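Clatus Community Help
Demonstration recording > Soft and deformable objects

Inconsistent grasps on long-pile fabric: keep or discard?

Posted by Taltska_Lab_Desk

Our group is assembling a set of hand-held gripper demonstrations for a pick-and-place policy. The set stands at 3,958 episodes, of which 1,894 concern textiles. Results on cotton and felt have been satisfactory. Results on faux fur have not. Operators report that they cannot judge where the solid part of the item ends and the pile begins, and the gripper width at closure varies a great deal between episodes of the same task.

The task instruction reads: "Pick up the fur piece and place it in the tray." The item is put down in a fresh crumpled state before every episode. A view from the wrist camera during one of these episodes is given below. 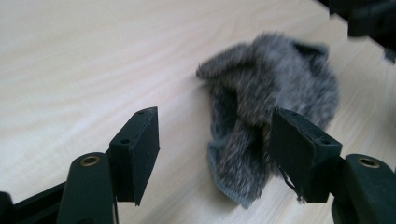
Wrist view, grey faux fur on the wooden table, fingers open on either side.

We should be grateful for guidance on two points. First, should episodes with an uneven closing width be removed before training? Second, loose strands can catch on the finger pads, and we do not know whether the pads ought to be cleaned between episodes or left as they are. We have four operators and would prefer a rule that all of them can apply in the same way.

Posted by Jodton_Data_Office

The variation in closing width should not in itself be treated as a fault. A crumpled item presents a different thickness each time, and the policy must learn to respond to this. Our office discards an episode only where the item is dropped, where the operator touches it with the free hand, or where tracking is lost.

We would, however, draw attention to speed. In the view supplied, the fur is soft at its outline, and some of this appears to be motion blur. Long pile has few firm edges to begin with, and blur removes those that remain. Operators are asked to slow down over the last part of the approach and to pause briefly before closing. Shorter exposure also helps if the lighting permits.

On the second point, there is a thin dark strand hanging from the right-hand pad in your view. Our practice is to wipe both pads after every fourth episode and to record that this has been done. Wiping after each episode produced a cleaner set than the robot would ever meet in service.

Posted by fahy_bench_2

Agree about slowing down. We also brush the fur before each session, otherwise it mats and the later episodes look different from the early ones.

Posted by Clatus_Reader

Has the poster considered a different tray? Ours was too shallow and the fabric hung over the side. This does not answer the point about closing width, on which I have no experience.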